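Setting up your Drustik steam mop

Before the first use

1. Click the handle into the base until the button pops out. Mine took a good shove!

2. Fill the tank to the 65 line with plain tap water. No vinegar, no floor soap, no scented anything.

3. Slide the pad onto the Velcro with the gray tag at the back.

Note: wash new pads once on their own. I skipped that and got blue fuzz all over my kitchen.

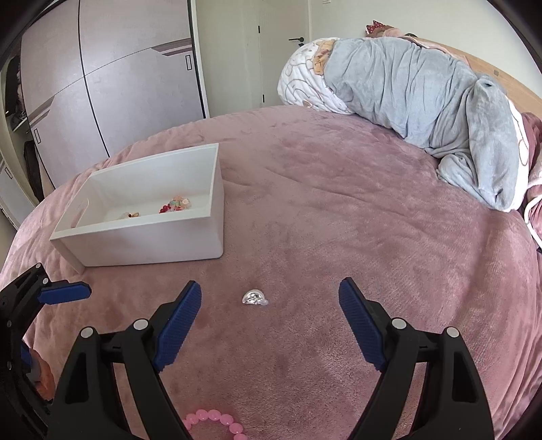
4. Plug in and wait for the green light. I usually go fill the dishwasher while it warms up.

5. Set the dial to 2 for sealed tile or 4 for really grubby grout, then squeeze the trigger and go slowly, with the grain if there is one.

Caution: don't park a hot mop on vinyl, not even to answer the door. Unplug it, stand it on the tray and let it cool before you pull the pad off - that plate gets seriously hot.

Empty the tank when you finish. I do my floors every Wednesday, and stale water makes the whole closet smell. Spare pads are part 224 (the Wuso ones fit too, but they slip a bit).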